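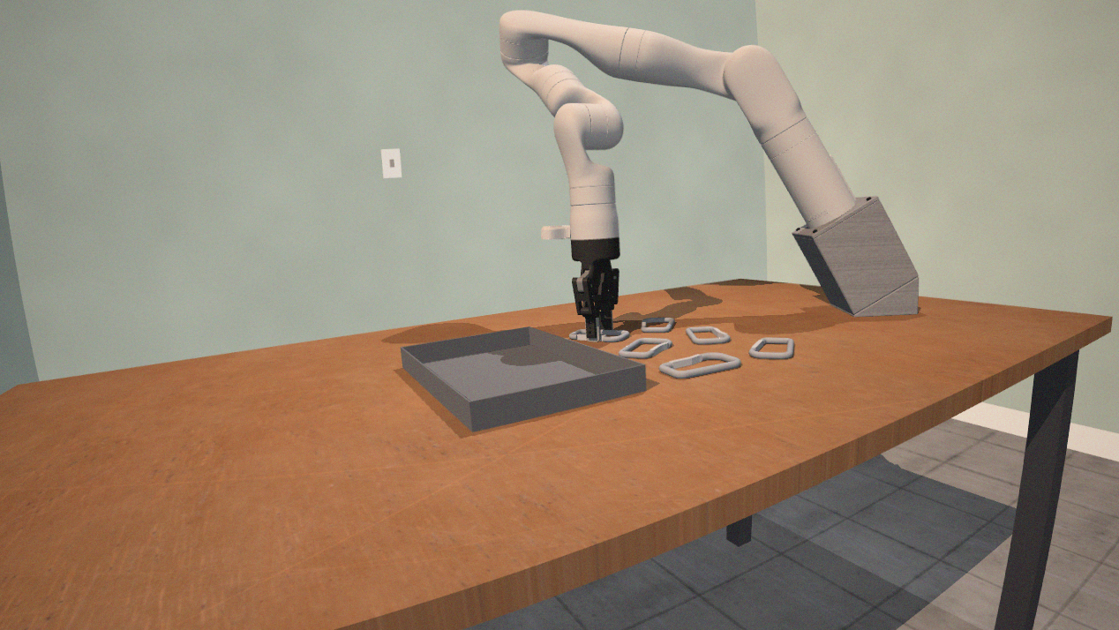 Grustaleo Hard Oil for Wood: a review after eight months

By Iraís Quintero
Dec 6, 2020

Print | E-mail

I bought the Grustaleo hard oil in April, when I had decided that the varnish on our kitchen table could not be saved. It was peeling near the place where my son eats, and water had gone below it and made gray marks. My neighbor Gisela Retamal had used the same oil on her stairs and she let me touch them. They felt like wood and not like plastic, so I ordered one can the same evening.

The can costs 38 dollars. For this price I expected more oil, I must say. But it goes far. With one can I did the table, two coats, and after that a bench and two shelves in the hall, and I still have some left at the bottom.

Preparing the wood

The instructions are printed very small and they are translated from another language, as my own sentences are, so I will not complain about the grammar. They ask you to sand with a coarse paper, then a finer one, and to stop there. If you continue to a very fine paper, the surface closes and the oil stays on top. I did not believe this and I tried it on the underside of one shelf. It stayed sticky for three days.

Please remove all the dust before you open the can. I used a vacuum cleaner and then a cloth with a little water, and I waited until the next morning.

Putting on the oil

You pour a small quantity and spread it with a white pad (the pad is not included, and I think it should be). Work along the grain. The color changes immediately and becomes warmer, more toward orange. On oak it is pleasant. On pine it was too yellow for my taste, and if you want a pale Nordic look, you should buy the white version or another brand.

After 11 minutes I wiped away what the wood had not taken. The label says between ten and twenty, but the room was warm and it was already starting to pull at the cloth. Put the used cloths in water when you finish, since they can catch fire by themselves when they are folded and still oily. The label mentions this only on the back, below the recycling symbols. It should be on the front, in large letters.

The smell is strong the first night, like nuts and something of gasoline. We ate in the living room until it was gone.
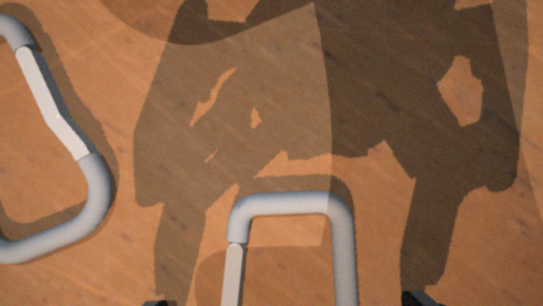

Daily use

Coffee, oil from the salad and red wine did not leave a mark when I wiped them the same hour. Tomato sauce that stayed overnight left a shadow, and I removed it with the pad and a few drops of oil. With varnish I would have had to sand the entire table again.

Hot pots are a different matter. One made a pale ring that is still there in December. I have also tried the Saavedra oil on a cutting board, and it resists heat a little better, but it needs a new coat much more often.

What I like

The repair is easy. The surface is not shiny. The lid closes well, and the rest of the oil did not get a skin.

What I don't like

The price, the missing pad, the tiny print, and the color on pine.

I give it four stars of five. For a table I would buy it again. For the bathroom I am still looking, and if a reader has used it near a shower I would be happy to know how it went.

Print this review
E-mail this review

Recent reviews
Jeketti Sanding Block, Medium
Saavedra Cutting Board Oil
Cososley Folding Step Stool
Three Felt Pads for Chair Legs, Compared, by Erick Mosoti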